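I said I'd write up what I learned from a year of reading my own electricity meter, so this is that. It's a thread, it's long, mute me if you need to.

Background for new followers. One-bedroom flat in Fosthorpe, all electric, no gas. One adult, no pets, working from home since last spring. Landlord's storage heater in the front room, which I barely use, and a panel heater in the bedroom, which I use too much.

I took the final reading on 5 January 2021. Total for the year: 1,785 kWh on the main meter. That's lower than I expected with me at home all day, and I did go back and check the sums.

The cost came to £530 including the standing charge. I'm with Stevico. I'm not recommending them or warning you off them. Their app shows you a bar chart by month and that's all it does.

The July bar was the lowest and the one I learned most from. No heating, hardly any lights on, so what's left is hot water, cooking, the laptop and whatever runs all the time.

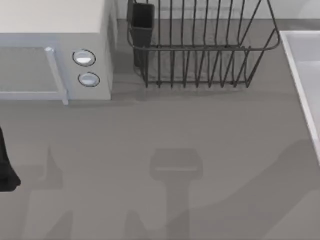
If you want to know your own background use, read the meter last thing at night and again before you switch anything on in the morning. Divide by the hours. Do it on a few nights, as the fridge will muddle a single one.

Mine was higher than I liked, so I bought a plug-in meter, the small Plesari one. You put it in the socket and plug the appliance into it. The buttons are awful and the manual is one sheet. It does work.

I left it on each thing for 7 days. A single day isn't enough for anything you don't use daily, and for the fridge you want some warm days and some cool ones in there.

The fridge was the biggest of the always-on things. No surprise. Defrosting the icebox brought it down a bit and I should do it more often than I do.

The old set-top box was the real offender. It drew nearly as much switched "off" as it did on. It now lives on a wall switch with a bit of red tape on it.

The router is small but it never stops. I left it alone. Restarting it every morning isn't worth the trouble – and I need it at 8 for work anyway.

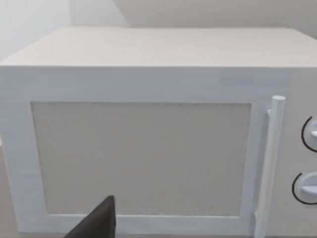 Cooking was less than I'd assumed. I always thought of it as the main cost after heating and it isn't, not for one person. The oven is expensive per go but I only use it at weekends. A plain white microwave with a broad flat top like that is begging to be used as a shelf, and I used to keep the bread and the post on mine until I read the leaflet about leaving space round the vents. In use it costs very little. Reheating a portion of stew took a fraction of what the oven took for the same dish.

Kettle: I was overfilling it. Everyone says this and I ignored them for years. I now fill the mug with cold water, tip it in and boil that. It saved a few pounds over the year, so don't expect miracles.

Hot water is where the money goes. The cylinder has an immersion heater and the timer had been set by somebody before me, for two long spells a day. I cut it to one short one in the early morning. Still enough for a shower and the washing-up.

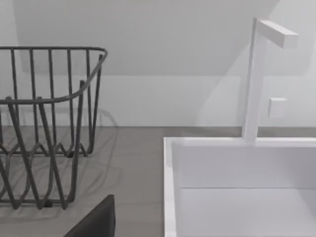 If you do this, leave the thermostat on the cylinder where it is. It needs to be hot enough to be safe. Change the hours only. And if yours is on a cheap overnight rate, check when that starts and ends before you touch the timer.

I asked Patwary (letting agents) for a thicker jacket for the cylinder. Took three emails and then a man came and fitted it in ten minutes. Worth asking, they're not dear.

Things I tried that made no difference I could measure: unplugging phone chargers, turning the telly down a notch in brightness, washing at 20 instead of 30. The last one may have saved something but my clothes weren't as clean so I went back.

The bedroom heater I haven't sorted. A draught strip on the window helped. A timer plug would help more but check the rating before you buy one – a lot of the cheap ones aren't meant for heaters.

Someone asked for the spreadsheet. It's dates, readings and a column of moaning about the weather. I'll take the moaning out and post it when I've got a minute.

Next job is the water meter, if I can get the lid up.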